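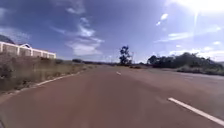 4.3 单目车道线检测模块:标定与复现设置

本节适用于 Borkum 车道保持研究平台的前视感知部分。方法沿用 De Haan 基线:先做逆透视变换,再在俯视图上用滑动窗口拟合虚线。原报告称该方法在干燥路面上"几乎不需要调参"。我们在 Pambridge 和 Atstead 两条路线上重做之后,对这个说法持保留态度。请按下列步骤逐项核对,不要直接套用原报告附录里的参数表。

开始之前

确认镜头已锁焦,自动白平衡已关闭。确认标定文件与当前支架对应,支架拆装过一次就要重新标定。修订日期为 03/05/2023 之前的标定文件,俯仰角符号与现行版本相反,加载时程序不会报错。

步骤

1. 将车辆停在平直路段,运行静态标定。采集 300 帧,丢弃前 6 帧。

2. 手动标出消失点。不要使用自动估计。自动估计依赖左右两条边线,遇到一侧是路缘、另一侧直接敞开成宽阔铺装面的路段,右边线根本不存在,程序会拿树丛底部的草带来凑数,结果偏得很稳定,看曲线反而像是收敛了。

3. 设置感兴趣区域。上沿放在地平线以下,围墙顶部不得进入区域。受光的白色墙顶是一条长直线,梯度比远处的虚线强得多。

4. 选择颜色通道。原报告使用灰度图加固定阈值。红褐色沥青上的近处白线用灰度足够,远处路面颜色变浅泛粉,对比度下降,固定阈值会漏检。建议改用局部自适应阈值,窗口初值取 51 像素。

5. 设置虚线关联。在同一帧里,近处线段又长又亮,远处线段只剩一小截淡色短划。若按像素面积过滤,远处那一截总是先被删掉,剩下单独一段也能拟合出直线,航向误差却没有任何约束。应在俯视图中按长度过滤,不要在原图中按面积过滤。

6. 将路缘单独归类。白色低路缘与车道线颜色接近,基线方法把两者放进同一个候选集合。请打开"路缘排除"选项,并检查弯曲部分是否被误接到中心虚线上。

7. 保存配置,用未参与调参的片段回放 400 帧,逐帧查看叠加结果,不要只看汇总分数。

注意:太阳位于画面上角时,过曝区域下方可能带有一道淡淡的竖向光带。光带若落入感兴趣区域,会被当作近似竖直的线段。缩小区域只能减轻影响。我们试过原报告推荐的时序平滑,它把误检抹匀了,没有去掉误检。

警告:本模块仅用于离线研究。不得将输出接入转向控制。路面上没有其他车辆时得到的结果,不能用来推断有遮挡时的表现。

关于原报告的结果

原报告给出的检出率按"帧"统计,一帧中找到任意一段标线即算成功。照这个口径,只要近处那段虚线还在,远处全部漏掉也是满分。改为按线段统计后,两种阈值方案的排序在 Pambridge 路线上发生了变化,在 Atstead 路线上没有。样本太少,我们不打算据此宣布哪一种更好,也请使用者不要引用本节来支持这类结论。

另有一处无法复现:原报告 11 月的夜间数据未附曝光参数。在拿到参数之前,配置文件中的夜间选项默认关闭,请保持关闭。

常见问题

回放时中心线左右跳动:先查步骤 2,再查步骤 6。多数情况是消失点标得太高。

俯视图中虚线呈扇形张开:俯仰角错误,核对标定文件的修订日期。

右侧车道宽度异常偏大:路肩或相邻铺装面被计入车道。基线方法没有处理这种情况的手段,只能在日志中标记该路段,统计时单列。

参数回退方法见 4.4 节。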